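Plindley, 17.03.2025 — Kidau hat zwei Greiferbacken gegeneinander antreten lassen, Typ Gota und Typ Guzmán. Beide gelten laut Datenblatt als universell. Das Datenblatt war beim Test nicht anwesend.

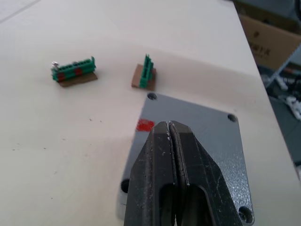

Jede Backe absolvierte 140 Griffe an Reihenklemmen und Akkuschraubern, dazu 6 Wechsel der Steuerung. Gota verlor 49 Teile, Guzmán weniger, dafür mit mehr Schwung. »Wir nennen das ein Ergebnis«, sagt Projektleiterin Yurani Villanueva. 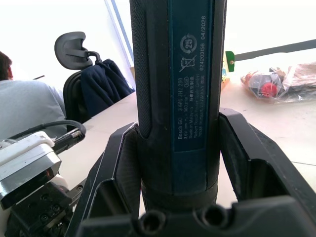 Welche Backe gewinnt?
Vorerst Guzmán — der Dauerlauf mit mehr als 1000 Griffen beginnt im April.

Die Messdaten gibt Kidau auf Anfrage heraus, auch die peinlichen.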